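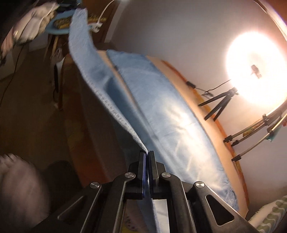

Chapter 14
Folding Flat Textiles
Category: Housekeeping Practice / Linen and Laundry
Reading time: 17 minutes

Folding is the reduction of a flat textile to a smaller, stable shape by bending it along chosen lines. The operation is usually taught as a series of finished folds, with each step shown by a straight crease and a square corner. Most of the difficulty, however, lies between the steps, when one part of the cloth is off the table and the rest is still on it. A long light-blue cloth held by its edge, with one strip raised and the other section lying on the table with shallow wrinkles, is in such a state. The raised strip bends almost vertically near its end, while the flat section keeps a faint cross crease. The two parts are under different loads, and a fold placed at this point will be only as straight as the line that divides them.

This chapter deals with towels, dishcloths, napkins, and similar rectangular pieces. Fitted sheets and garments are covered in Chapter 17. The reader should already know the fiber groups and the care symbols, and should be able to tell the lengthwise direction of a woven fabric from the crosswise direction.

14.1 Terms

The following terms are used throughout the chapter.

Base section. The part of the cloth that remains on the work surface during a fold.

Lifted section. The part that is raised and carried over the base section.

Fold line. The line along which the cloth bends when the lifted section is set down. A fold line is intended; a crease may be intended or accidental.

Grip point. The place where the cloth is held. A fold may use one grip point or two.

Drape. The way a fabric hangs under its own weight. A soft drape follows the hand closely. A stiff drape holds a curve and resists the final turn at the fold line.

Nap. Raised fiber on the face of a fabric. Napped faces grip each other when stacked, so a misplaced layer must be lifted and set down again. Sliding it will pull the layer below out of line.

14.2 Behavior of a Lifted Edge

When an edge is held at one grip point, the fabric on both sides falls away from it. The edge forms a peak, and diagonal folds run down from the peak into the lifted section. If this section is then carried across the base, the held point arrives first and the remaining edge lands unevenly. The fault is most visible in long, narrow pieces, where a small error in angle at one end becomes a large error in position at the other.

Two grip points reduce the fault. They should be placed at the corners when the arms can reach both, and at equal distances from the corners when they cannot. Light tension is kept between them. Heavy tension stretches loose weaves and produces an edge that contracts after release — a common cause of stacks that look square when made and uneven an hour later.

One grip point is acceptable for small cloths, for stiff fabrics, and for the correction of a single corner. In these cases the free part of the edge is guided with the other hand as it comes down.

14.3 The Work Surface

The surface affects the fold more than most beginners expect. A smooth top lets the base section shift when the lifted section is pulled. A textured cover holds the base in place but hides small wrinkles under it. A table with a curved edge gives no straight line for reference, and the operator must align the cloth against itself, hem to hem.

Lighting should come from one side and at a low angle. Side light gives each wrinkle a shadow and makes it easy to find. A strong lamp close to a pale fabric has the opposite effect, as bright patches conceal the surface beneath them. The lamp should be moved back until the weave can be seen across the full width of the cloth.

14.4 Preparation

Before the first fold, the cloth is laid flat and smoothed from the center outward. Old creases that cross the intended fold line are pressed out by hand or, for table linen, with an iron. Frayed ends are trimmed or set aside for mending. A frayed end should never be used as the reference edge; the nearest sound hem or a visible thread line is used in its place.

Exercise 14.1 requires one dishcloth and one bath towel. Fold each in half lengthwise, first with one grip point and then with two. Measure the offset between the upper and lower edges at both ends, and record the four results for each cloth in the table on page 66.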